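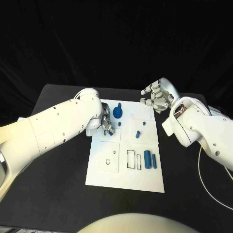 A board with a set place for every part saves more time than it costs, Solveig Haugen wrote to me in November, and anyone who doubts it should try working from a shoebox for a week.

I have worked from a shoebox for a good deal longer than that, so I thought I was the right person to doubt it. The boards have been selling well, if the catalogs are to be believed, and the claims made for them have grown along with the sales. They are supposed to make you faster and tidier. One leaflet, from Grevivia, says they will make you "calmer at the bench," and I would like to know how that was measured.

So this is a gallery page with a grumble attached. Scroll past the words if you only want to look.

White board, blue parts
8 December 2020

Blue on white is a good choice, and I will give the idea that much before I start in on it. A small blue part held against a white surface is easy to find again. Drop the same part on a black tabletop and you would be patting around for it. I own a gray board with gray clips, bought from Nordin on the strength of a nice photograph, and I can't recommend it to anyone over the age of 40 or to anyone with a weak lamp.

What I don't accept is the shoebox comparison. A shoebox asks nothing of you. You throw things in and you dig them out, and the digging takes maybe a minute. A board asks you to put each thing back where it goes, every time, including at the end of the day when you want your dinner. The time is still being spent. It has been moved to the hour when you like it least. Solveig's answer to this, when I put it to her, was that I should eat earlier.

There is a fair argument on her side that she didn't make, so I'll make it for her. If more than one person uses the same set of parts, the board wins. Embla Lunde and I shared a box of fittings for most of a winter and I don't believe either of us ever found the right one first time. We each had a private system. Hers was to put the ones she used on top. Mine was to put them at the bottom, where they would be safe from Embla.

On fit

Most of what goes wrong with these boards comes down to how tightly a part sits. Too loose and it wanders when you bump the table. Too tight and you need a thumbnail, then a flat screwdriver, then a new part. The sellers will tell you the fit is "precise" and leave it there. Ask them what happens after the same part has been pulled out and pushed back 900 times. I asked Itarer and got a polite note thanking me for my interest.

My own test was cruder. I put a board on the kitchen table, filled it, and used it daily until I got bored, which was about 8 weeks. The corner places went slack first. I assume that's down to the angle you pull at - a part near the middle comes straight up, but one in the corner gets dragged sideways toward you. The middle places were as snug at the end as on the first day. I didn't expect that and I have no theory that would hold up.

Long way or wide way

Whether to lay a board wide or lengthwise sounds like a question for people with too much time, and I have spent an evening arguing it with Lamduan Kamolrat, so there you are. She lays hers wide. Everything is within the same reach, she says, and nothing is hidden behind anything else. I was on her side until I tried it on a narrow table and kept knocking my coffee with the left end. Lengthwise, you give up some reach and get your elbows back. 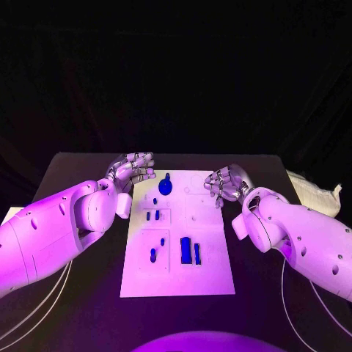 Color is the claim I was most ready to laugh at. Fistby prints a line on its packaging saying its colors "stay distinct in any light," and my experience of colors in any light is that they don't. Navy socks are black socks until you get outdoors. I have sorted brown wires from red ones under a bad bulb and paid for it. Still, look at the board under that purple light. The white has gone along with the purple, as you'd expect, and the blue parts are still plainly blue, deeper if anything, and you could point to them from across the room. It's laid lengthwise too, long side running away from you, so Lamduan loses that one. I would want to see the same thing tried with green before I said anything kind about the packaging in general, and a dim yellow bulb is a harder test than a strong colored light.

The surface matters more than the catalogs let on. Buy matte. A glossy board gives you a bright patch that follows your head around, and whatever you want is always inside it. Aleksandra Wróbel took fine sandpaper to a shiny one and improved it a great deal, though she also took off the maker's name and half of one corner.

What I'd spend

Not much. The cheaper boards and the expensive ones I've handled differ mostly in the box they come in. If you have fewer than a couple dozen small parts, a saucer will do. If you have hundreds, one board won't hold them, and then you have several boards to find room for, and a rack for the boards, and you have bought furniture.

Somewhere between those there is a person who should own one. Hartmut Strobel may be him. He does the same small job over and over with the same few pieces, he puts things away without being asked, and he would notice within the hour if a piece were missing. But he did all that with an egg carton before, and I don't see that the board has made him any quicker. He says it has. He also says he hasn't timed it.

I'm keeping mine out until the spring. The two slack corners I have packed with a bit of paper, folded over twice, and they hold well enough as long as the table isn't knocked. If anyone has pushed one of these boards further than I have, and kept notes, send them along. Notes with the brand name and how long it was in use, please - I have had plenty of letters telling me a board is lovely.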